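Setup and Maintenance of the Helstead Cell
Final project report, robotics lab course
Branislav Zelenák, Marjatta Hyvönen
Supervisor: Vlasta Hájek
Submitted June 5, 2023

1. Background

The Helstead cell is a two-arm robot cell used by several groups in our department. It works on a task board with push buttons, sliders, toggle switches, a rotary dial and a set of jacks with test leads. When we took the cell over in March it was running, but it missed often enough that the group before us had stopped trusting the dial and slider routines. Their handover note was one page long and mostly dealt with passwords.

Our task was to bring the cell back to a known state, write down how it is set up, and make a maintenance routine that the next group can follow. We were not asked to write new motion programs, and apart from one change to the dial approach (section 4) we left the old ones alone.

2. State of the cell at handover

We ran the full routine 100 times without changing anything, to have something to compare against. It completed 63 times. Most of the failures were on the dial. The gripper came down off center, one fingertip touched the rim before the other, and the arm stopped on the force limit. The buttons almost never failed. They have a large target and it does not matter much where on the cap you press.

The log also showed that the offset was not random. It grew over a session and was always in the same direction. Marjatta plotted it against the time since power-on and got a curve that flattened out after the arm had been moving for a while. That told us we had at least two problems, one with the warm-up and one with a fixed error somewhere in the chain from the camera to the fingertips.

3. Mechanical work

We started at the gripper. The screws holding the mounting plate to the wrist had been tightened unevenly and the plate could be rocked by hand. We took the gripper off, cleaned both faces, and put it back with the screws tightened crosswise in two rounds. After this the fingertips had to be aligned again. They should meet at the tips when closed, with no step between them. We checked this by closing them on a strip of paper and pulling. If the paper comes out on one side more easily, the fingers are not even.

The wrist camera bracket was the second item. It was tight, but it had been bumped at some point and was turned a little from where the drawing has it. We loosened it, set it against a square and marked the position with a paint pen, so a shift can be seen without measuring.

The third was the camera cable. It had been tied too short and pulled on the bracket when the wrist rotated to its far limit. We gave it a longer loop and moved the tie further up the arm. Štěpánka Gajdoš from the workshop showed us how to do this so that the loop does not catch on the elbow, which our first try did.

The walls and floor of the enclosure were wiped down with a damp cloth. Fingerprints and scuffs on the floor had been picked up by the board detection as edges, and two of the false detections in the log were in a spot where we found a gray mark.

4. Calibration and checks on the board

Calibration is done in this order:

Warm up the arm with the slow sweep program for 20 minutes.
Run the camera calibration with the printed grid.
Put the task board in and let the cell find it.
Drive the gripper to the dial at low speed and stop just above it.
Compare the position in the wrist camera and in the overview camera.
Correct the tool offset, save, and repeat the last two steps.

We use the dial as the reference because it is the part that failed most and it is easy to judge if the closed fingers are over the middle of it. The board does not have to lie square to the walls. The detection handles a turned board well, and we prefer to check with the board at an angle, as an error in the tool offset then shows up in both axes.

The leads stay plugged in during the checks. We first took them out to have a clear view, but the cables are there in normal use and they can hide the small display and some of the jacks from the wrist camera. A calibration that only works on a bare board is not much use to the groups.

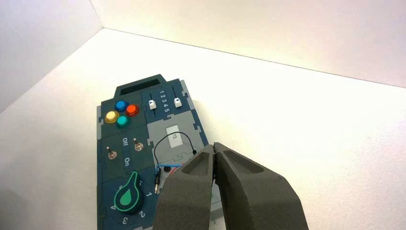
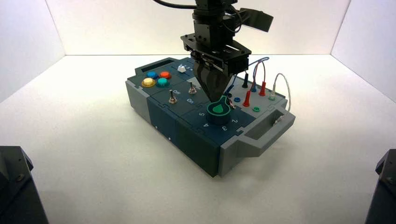
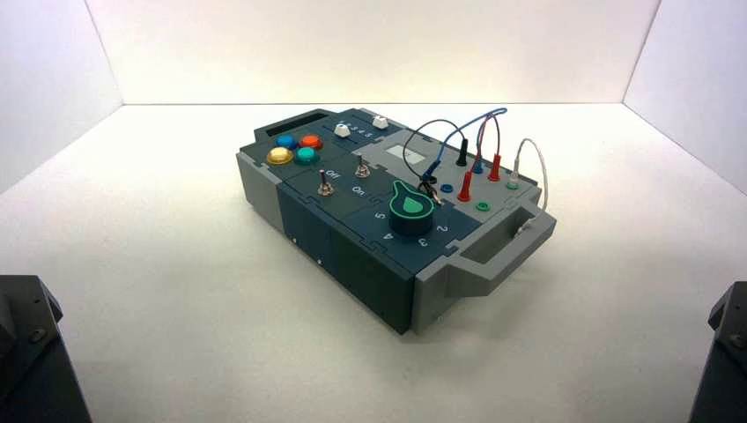
Figures 1 to 3. Task board in the white enclosure. Figure 1 is from the wrist camera, Figures 2 and 3 are overview. In Figure 2 the gripper is at the green dial.

The one program change concerns the approach to the dial. The old routine came in along a slanted path from the last button. We added a waypoint straight over the dial, so the last part of the motion is vertical. This costs a little time per run. Nelu Radu, who wrote the original routine, reviewed the change before we loaded it.

5. Results

After the mechanical work and the new calibration we let the cell run over the following weeks whenever no other group had booked it. The log for this period has 2639 dial approaches. We did not look at each one by hand, but force stops on the dial went from a daily event to a rare one, and those we did look at had other causes. In one case a test lead had fallen across the dial. In another somebody had started the routine cold.

The slider routine improved too, although we had done nothing to it. The knobs are small and the same tool offset applies, so this was to be expected.

We still have a problem with reading the display. When a black cable lies over the window the reader returns nothing, or sometimes a wrong number. We tried a second wrist pose, which helped with some cable positions and made others worse. We ran out of time for this and it is listed as open.

6. Maintenance routine

Before each session: warm-up sweep, look at the paint mark on the camera bracket, wipe the fingertips with a dry cloth.

Once a week: wipe the enclosure, check the wrist cable loop at both rotation limits, paper test on the fingertips, one dial check from both cameras.

Once a month, or after any collision: check the mounting plate screws, run the full calibration, save the old offset file under a new name before overwriting it.

The offset file in use when we handed over has the number 933. If the cell behaves strangely after a software update, load that file first and repeat the dial check before changing anything else.

7. Open points

The display reading described in section 5.

The second arm was calibrated but we only ran short tests with it. Its fingertips were swapped for a spare set late in the project and the paper test should be repeated.

The slow sweep program has a fixed length. It would be better to stop it when the joint temperatures level off. The values are already in the log, so this would suit a small project next term.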